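Dust mite allergy and washing bedding - how hot is hot enough?

zuzanna_p
2026-09-18
Hello everyone. I was told in August that I am allergic to house dust mites. My nose is blocked every morning and my eyes itch until lunch. The allergy nurse in Jerville said to wash sheets and pillow cases each week at 60 degrees. My machine is old and has only "warm" and "hot", with no numbers. How do you manage this? Also, is it worth buying the mite covers for mattress and pillows?
Zuzanna Pawlak

kettlehill
Hot on an old machine is often only the temperature of your tap. Put a kitchen thermometer in the water and check. Mine was set far too low.

praslow_mum
I stopped worrying about it. We wash everything cold and dry it in the sun. My son is much better than last year.

B_Pietrzak
I must disagree a little with praslow_mum, and I hope it is not taken as rude. Cold water washes away much of the allergen, this is true, but most of the mites survive it. If you can't wash hot, a hot tumble dryer after the wash will also kill them. For soft toys I use the freezer, one full day in a plastic bag, and then a normal wash.

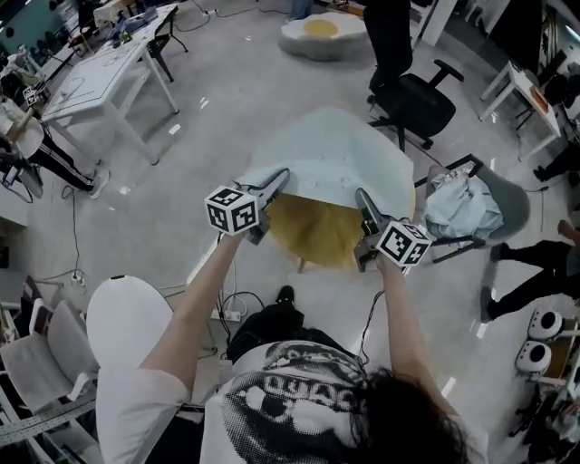

For the covers, I would say yes, but look for a tight weave and a zip that closes completely. I paid 191 dollars for the mattress and two pillows at Flavell, which hurt at the time. Wipe them with a damp cloth when you change the sheets.
Bronisława

kettlehill
191 is steep. I had covers for 18 months and noticed no change at all. What helped me was the steroid nose spray, used every day and not only on bad days.

B_Pietrzak
It can be so. The studies on covers alone are mixed, my doctor said the same. I did covers and spray together, so I can't tell you which one did the work.

praslow_mum
No offence taken. We don't own a dryer, so sun it is.

zuzanna_p
Thank you all. I measured the water this evening and it was 27 degrees on "hot" - so now I understand a few things. There is a laundromat on Huanca Street with big dryers, and I will take the sheets there this week. I will ask the pharmacist about the spray before I buy any covers.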